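7 April 2019

Back from the open day at Hallard and writing this before I forget the order of things. Left the house early with a thermos and the printed directions, which were wrong after the second traffic circle. They had me turning into the Orklow yard, where the gate was shut. I backed out and went around by the canal road. Parked behind the building next to a skip full of broken pallets. Signed the sheet, got a sticker with my first name on it, and a folded program.

The program listed a talk, a walk through the downstairs shop, and demonstrations upstairs in 2 rooms. I skipped the talk. I had read most of it in the newsletter they sent in March. The downstairs shop was mostly conveyors and a palletizing cell that was switched off because a guard switch had failed. A man in a Botville jacket was on his knees with a meter trying to find the fault. I watched him for a while. He had the cover off the junction box and was going terminal by terminal, the same way I would have done it. He found a loose wire just as I was leaving, or at least he said a word that sounded like he had.

Upstairs was better. The first room was a bin sorter, and there was a long line to see it, mostly parents with kids, so I went to the second room and came back to the sorter at the end. The second room was the computer work. They are trying to get an arm to do the small jobs inside an old desktop PC, the kind that schools and offices throw out by the truckload. Take a memory stick out, put a memory stick in, that sort of thing. I used to do this at the kitchen table for the church office machines, so I was curious how they would go about it.

The tower lies on its side on a slatted metal table with the inside facing up, and next to it is a gray 3D-printed plate with blocks and slots, where the loose parts sit. The arm comes down from above. I had expected it to be faster. It moves at the speed of a person threading a needle, and most of the time I was in the room went on short moves and waits.

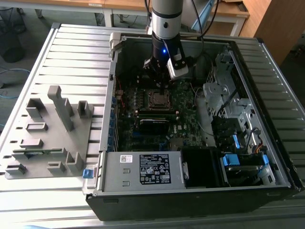
Slow is fine when the part costs more than the minute, Percy Quintero told me. I had asked him whether they could turn the speed up. He said they could and that they had tried it on an earlier setup, and the trouble was the last bit of travel, where the stick has to go straight down into the slot. If it goes in at a slant, you crack the board or chew up the contacts. So they go quick on the way over and slow at the end. That matches my experience. I pushed one in crooked years ago and the machine never started again.

I asked how it knows where the slot is. He said partly from the plate and the table being fixed, and partly from the camera. The table is bolted down and the plate does not shift, so the arm can count on the loose parts being where they were the last time. The computer is another matter. Cases get swapped, and even with the same model there is a little play in how they lie. He said a lot of their time goes into that and very little into the arm itself, which came ready made.

A boy next to me asked if it could put together a whole computer. The answer was no, and it was given straight, which I liked. Cables are the main problem. A cable does not stay where you left it. They are leaving cables alone for now.

There was a poster on the wall about Laur, the name they have given the whole computer project. The poster was too wordy. I read the top half and the chart, which showed attempts in batches of 100, with a line that went up, dipped, and went up again. The dip was when they changed the fingers on the gripper. I would have liked to know more about that. The fingers are the part I would want to fiddle with, if it were mine. I noticed that myself when I was standing there, how much depends on those tips being the right shape and not much else.

I stayed for another round. Some people drifted off to the sorter and I got a spot nearer the table. With the arm down in the case there is not much room to spare around it, between the power supply, the drive cage and the rest. A hand is worse, though. I remember the scraped knuckles.

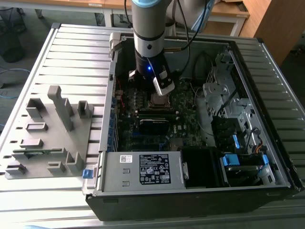
Could it tell if it had grabbed the wrong thing, a woman near the door wanted to know. Yes, sometimes, was the reply. The gripper knows how far it has closed, so if it closes on nothing, or on something too thick, it can stop. What it can't do is tell a good stick from a dead one. For that you still have to put the machine together and switch it on. She said her office had a closet full of old PCs and would they take them. They would, if the model was right, and they wrote down a number for her to call.

I thought about the two in my garage. One is too old and the other is missing its side panel and probably mice have been in it. I will look at the model on the label anyway.

Went back to the bin sorter after that. The line was gone. It picks plastic caps by color and drops them in tubs, and it is quick, but I got less out of it. It dropped a red one in with the white and the kids cheered.

Coffee was in the downstairs hall, from an urn, weak. I talked to a retired toolmaker about fixtures. He thought printed ones were fine for trying things out but that he would want them milled in the end. I said that for a part as light as a memory stick I didn't see that it mattered. He said it would matter after a year of wear. We left it there.

Home the same way, past the canal. Stopped for gas and bread. Need to find the small Phillips driver, look at the label on the garage PC, and call about donating it if it turns out to be the right kind. Program is in the desk drawer with the newsletters.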